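Search this site Go

Minutes of the Grostville Travel Circle – May meeting

Typed up by me, Snædís Arnardóttir, from my own scribbles, so if you said something brilliant and it isn't in here, shout and I'll put it in the next lot!

Present: Joar Öberg (chair), Hjørdis Engström, Boonsong Sukprasert, me, and the usual back row. Apologies from Amancay Escobar, who was on a train but sent a long email which I read out in bits where it fitted.

Started at 7.10 pm after a bit of a wait for the key to the biscuit cupboard.

1. Last minutes

Agreed, with one correction. I'd written that the Sjöberg ferry takes bikes for free. It takes folding bikes for free. Ordinary ones need a ticket. Sorry to anyone who has already packed the panniers.

2. The autumn trip to Stukholm

This took up most of the evening. Joar went through the plan again for those who missed April – coach to the port, the overnight boat, then two nights in Stukholm itself and a third up at the lake. I'd been rather hoping for three in town (so much to see, and the covered market alone could swallow a morning) but the vote went with the lake and I was outvoted fair and square.

Boonsong has walked the hill path above the old harbour and gave us a very good talk on it. There are 1,291 steps if you do it from the bottom, and he does mean steps, proper stone ones, uneven in the middle where people have worn them down. He recommends going up before breakfast, taking the first stretch slowly and coming down by the road on the far side, where there's a bus every so often. Hjørdis asked about handrails. Boonsong said there's one for the top half and nothing lower down, and that it gets slippery under the trees. Several of us looked at our knees.

Amancay's email said the cable car is much nicer anyway and you get the same view with a coffee in your hand. She also said to avoid it at midday when the cruise passengers come in. Noted!

Decided: both routes go in the programme and people choose on the day. Boonsong will lead the walkers and Hjørdis will go up with the cable car lot. Meet at the top by the chapel at half past ten.

Action: Boonsong to send me his sketch map so I can copy it.

3. Where we stay

Joar had prices from two places. The hotel by the station is handy and does a huge breakfast, but the rooms on the street side get the trams from five in the morning (I stayed there once and can vouch for the trams). The other choice is self-catering flats near the botanical garden, which work out cheaper and have a kitchen each. Quite a lively chat followed about whether anybody wants to cook on holiday. Hjørdis very much does, as she likes to buy fish at the market and hates carrying it about looking longingly at other people's stoves. Joar very much doesn't.

In the end we went for the flats, eleven hands to four, on condition that we have one dinner out all together on the second night. I was with the eleven. I do like being able to make my own tea at silly o'clock.

Deposit is 200 a head, due to Joar by the end of the month. He'd like it in one go please, he had a dreadful time last year matching up the bits and pieces.

Action: Joar to book the flats and ask about late check-in. The boat can be delayed if there's fog.

4. Getting about

Boonsong has tried the Dekitz travel pass and thinks it's worth having if you make more than 6 journeys, and not otherwise. It covers trams, buses and the little harbour boat. It doesn't cover the cable car, which caught him out. You can buy it at the port when you land, but the queue is long and there's one window open, so he'd wait and get it at the tram stop.

Somebody at the back asked about taxis from the port. Yes, there are plenty – agree the fare first.

5. Talks for the rest of the year

June is Hjørdis on lighthouses, with slides. July is still free. I've offered to do my winter week in Sjöberg if we're really stuck, but please don't make me, you've all heard about the sledge.

6. Any other business

The lending shelf is missing the blue Stukholm guide and the fold-out map that lives inside it. If it's by your bed, bring it back, we'll be needing it!

Joar reminded everyone to check passports now and not the week before. A few guilty faces. Mine was one of them; it runs out in August and I've since sent off the form.

Closed at 8.50 pm. Next meeting same place, 7 pm, and it's my turn for cake.
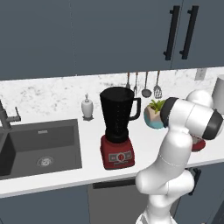 Amancay Escobar: Thanks for reading my email out, and hooray for the flats! One thing on the cable car, the last one down goes at six in autumn and they are strict about it, so the people wanting sunset photos should plan on the bus. Deposit is on its way to Joar, all in one go. Can I be put down for the walkers going up and the coffee at the top?

1 comment | 2 shares

Contact us | © Grostville Travel Circle | Back to top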